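Pretis shipped a new release of their folding planner and the changelog says "cloth state estimation: solved". I've been working on garment code for four years. A short thread, with some grumbling.

**1/** What the release does: it fits a flat outline to the garment, labels sleeves, hem and collar, then plans two grasps and a fold line. Fine for a tea towel. A knit has thickness, and the outline changes every time you touch it.

**2/** I ran it over 203 of our own clips. The labels flickered between sleeve and hem whenever a jaw covered part of the edge. The planner happily replanned on every flicker. There's no memory in there at all, as far as I can tell from the source.

**3/** Their demo colour is bright orange on a white table. Ours is brown knitwear on lavender plush, from the grippers' point of view.
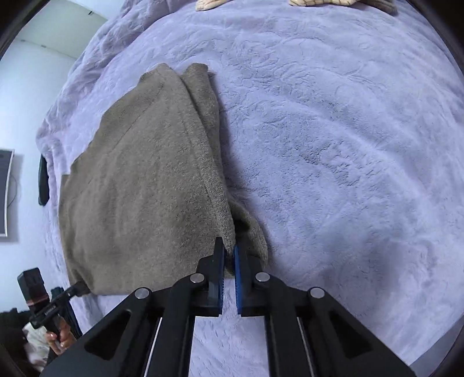
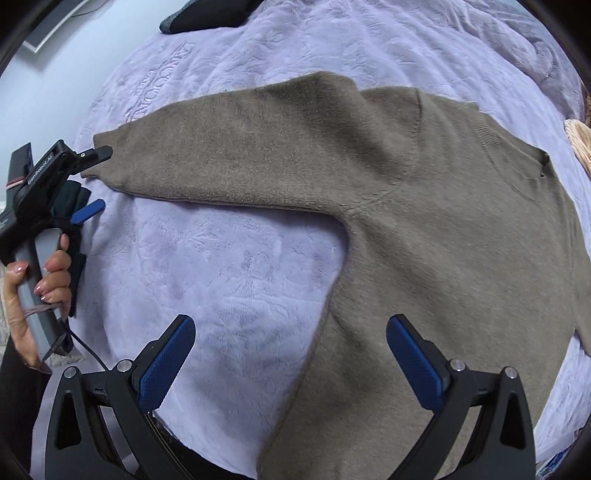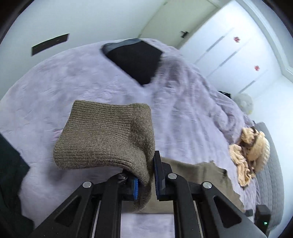

**4/** Now tell me where the fold line goes when all you've got is a 2D outline. I'd want a belief over a few likely shapes, carried from one moment to the next, and a planner that's allowed to say "not sure, spread it out a bit first".

**5/** Someone will reply that a bigger model fixes this. Maybe. Nostalton said the same thing last October, and their sleeve detector still calls a rolled hem a cuff. I filed 9 issues and 8 are open.

**6/** The other thing that bugs me is time sync. If the pose stream and the video drift by even a few frames, the grasp label lands on fabric that's already moved. The Pretis loader matches on nearest timestamp and never warns you. I added a check and it threw out a fair chunk of our clips on the first pass.

**7/** Credit where it's due: the replay viewer is good. You can scrub both grippers' tracks side by side and see jaw width as a coloured line. I'd use that on its own and leave the planner in the box.

**8/** Also, please stop scoring folds by final outline overlap. A sweater with one sleeve jammed inside the body scores beautifully. Mum would not accept it.

**9/** My sync check is a small patch and it's going up on the Gornwood fork tonight. If your numbers on knits are better than mine, post the clips along with the score and I'll run them here.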